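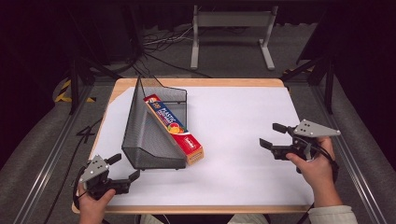 Betov Staff Forum > Workplace and Automation > Hand-held grippers at the sorting tables

Posted by R_Berge, Monday, 09:14
Colleagues are informed that the Bulness site will continue table work with the hand-held grippers until the end of January. Shifts at the tables remain voluntary. The recorded movements will be used to prepare the robot arms for the Furusari packing line. Questions may be raised in this thread.

Posted by tarek.haddad, 09:52
Thank you for the notice. May I ask what becomes of the packers at Furusari? The staff paper mentions 43 posts "affected" and does not say how.

Posted by R_Berge, 10:20
Of those, nine will move to supervising the arms. The remainder are under discussion with the staff side, and I cannot go further at present.

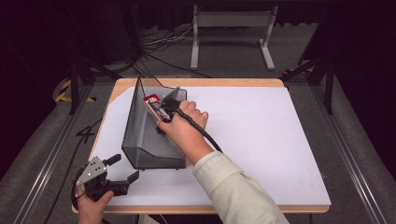
Posted by H. Kristiansen (Table Work, Bulness), 11:05
I should like to add a practical point. Getting a small package into a mesh file organizer is simple by hand and slow with two black fingers and a cable over the forearm. Those who do this work are passing on a skill, and their pay grade should reflect it.

Posted by Hedvig_E, 11:31
I respectfully disagree with Holger. The grade follows the post, and a voluntary shift is not a post. A fixed supplement would be fairer - it could be paid from January without reopening the agreement.

Posted by tarek.haddad, 11:48
A supplement ends when the shifts end. The packers will still be at Furusari.

Posted by R_Berge, 13:02
Both proposals will be put to the staff side. Written comments of up to 100 words may be sent to Tetteh Agyeman before the meeting.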